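Search the notebook

Last updated 24th October

Gear and pin collection, green cloth setup

Continuing the insertion set on the Koltero arm. Target for this block is 250 kept episodes. Cloth stays as it was for the last block, teal green, full coverage of the table so no bench edge shows up in the wrist view. Eino Ruotsalainen drove the first half, I drove the second and did the sorting.

Protocol as run:

Gear placed by hand, flat, hub up, anywhere inside the taped outline on the placement sheet. Sheet is removed before recording. Pin placed upright on its end. Operator homes the arm, starts the log, approaches the pin from above, closes, lifts, moves over the gear, lowers, opens, retracts. Log stops at the retract height. Episodes where the pin topples before contact are deleted on the spot. Episodes where it topples after contact are kept and tagged as failed grasp. Konard wants those for the recovery work and they are cheap to get.

Notes from the session:

1. Teleop lag was acceptable until the log disk got close to full, then the gripper command stream started to bunch up. The 13 episodes before I noticed are flagged "timing" in the sheet. Do not train on them until somebody has looked at the gaps. Old logs moved to Nisbet, problem went away.

2. Approach height. Eino comes in lower and straightens late, I come in high and drop. Both styles are in the set. Last time we mixed operators the policy hovered between the two and never committed. Operator field is filled in for every episode this time, so we can split or condition on it.

3. Finger opening at start of approach is now fixed by the home script instead of being left to the operator. In the previous set the start opening varied, and the model used it to guess who was driving.

4. Exposure on the wrist camera locked. White balance was NOT locked for the first 34 episodes, found it when two neighboring clips had visibly different cloth. Color augmentation probably covers it, but they are marked.

5. Cloth creases drift during a session. I pull the cloth flat every so often and leave it otherwise. Ironing it would only give us a background we can't reproduce.

6. Printed fingertips have play at the mounting screw, left side worse. Tightened once at midday, loose again by the end. Threadlocker before the next block. If it comes back, reprint with the deeper pocket.

7. Insertions that stop with the pin partly in the bore: labeled as success in the old sheet, as failure in mine. Needs one rule. My proposal is that the pin has to be standing by itself after the gripper opens and its shoulder has to be down on the hub. Eino would accept anything that stands. Left open, both labels are stored.

Wrist view only in the training input for now. The side camera is recorded but its timestamps are offset by 2 samples after the Gastora converter, and I have not found out whether that offset is constant. Until then the side view is for sorting by eye.

To do:
- lag check on flagged episodes
- threadlocker on both fingertips
- settle the partial insertion label
- write converter test with a known flash in both views
- draw the placement sheet again, the tape corners have lifted
- ask Konard if failed grasps should go in the same folder or a separate one

Bigger question for December: do we randomize gear position across the whole reachable area or stay inside the outline? At present the gear can be anywhere in the wrist view at the time of the pin grasp, including outside of it, and a policy with no history then has nothing to steer by after the lift. Either add the side view, add a short history, or start each episode with a look from a fixed height. I would try the fixed look first. It only changes the home script.

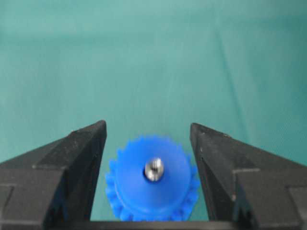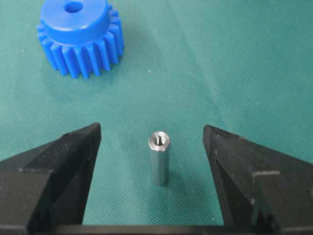

Wrist camera, fingers open. First: gear between the fingertips, metal insert in the middle. Second: metal cylinder between the fingertips, gear at upper left.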